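Section 4. Setting up the pop-up goals and the scoreboard

If you've got this far you've already unpacked the bags and sorted the poles by color, so I won't go over that again. This part gets the two goals standing and the scoreboard talking to the clicker. I coach the under-tens at Skadside and I've put up our Viletti set more times than I care to remember, so what follows is the club way and not always the leaflet way (the leaflet has the net going on last, which I'd ignore).

What you need from the bag

The 2 goal frames, the nets, the clips (there should be 24 in the drawstring pouch, 12 a goal), the ground pegs, the sandbags, the scoreboard and its clicker. Bring your own mallet. There isn't one in the bag and there never has been.

4.1 Putting up a goal

1. Lay the crossbar flat on the grass right on the goal line, with the spring buttons facing up.

2. Push the two corner pieces on until you hear the click. If you don't hear a click, pull it apart and try again! A corner that's only pushed in will hold just fine until the first decent shot.

3. Clip the top of the net to the crossbar now, while it's all lying down and you can reach it. Start in the middle and work out to the corners.

4. Slide the uprights into the corner pieces, then the back bars into the feet of the uprights.

5. Get a second adult and stand the whole thing up together, one on each post. Kids love to help with this bit and they really shouldn't.

6. Clip the rest of the net down the posts and along the back bar. You want it a little slack so the ball drops instead of bouncing straight back out.

Caution: never leave a goal standing without its weights, even for the walk back to the car. Pegs on grass, sandbags on turf or indoors, and both if it's windy. If you see anybody hanging off the crossbar, stop the session and get them down.

Note: the sandbags ship empty. Fill them with dry play sand and close the inner flap before the outer one. Ours went out in February with only the outer flap done up and we had sand all through the net bag until spring.

4.2 Pairing the scoreboard

The board is the D'Amico one with the big flip-style digits. It runs off a rechargeable pack, so charge it the night before.

1. Switch the board on at the back. Both scores should read zero.

2. Hold the two goal buttons on the clicker together until the light blinks green.

3. Press Home once. If the home score goes up, you're paired. Press and hold Home to take it back off.

4. Set the half length with the round dial, then press Start when the referee blows and not before.

If the light blinks red, the clicker is still paired to another board (it happens at tournaments when everyone's gear ends up in one heap). Open the battery door, press the tiny reset with a paperclip and go back to step 2. If it asks for a code, try 143, the one it comes with from the factory.

4.3 Logging the match

You can keep score on the board and forget it afterward, but I like to save the games in Namer so the parents can look up results. Go to Matches, tap New, pick the two teams and type in the final score. Goal scorers are optional. It keeps the last 500 matches and then starts dropping the oldest ones, so export a copy at the end of the season if you care about that sort of thing. I do!

4.4 Packing down

Do it all backward, nets off last. Roll the nets, don't stuff them, and wipe the feet of the uprights before they go in the bag. Switch the board off at the back, as the clicker only puts it to sleep.
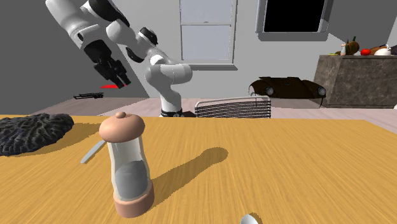
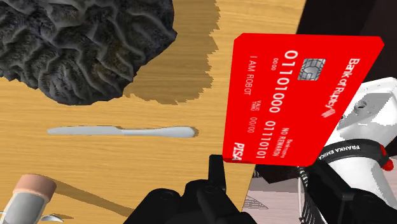 Zoila Giraldo wrote in to say that nets off last is fine on a calm day, but with any wind at all she takes them off while the goals are still up and weighted, otherwise the whole frame wants to sail away when you tip it. She also tapes a spare paperclip inside the battery door of the clicker. Consuelo Serrano does the same with the clips, keeping a few extra in the pouch, and wants to know if the older Viletti corners fit the new crossbar. They do, but you have to turn the spring button a half turn to get it started.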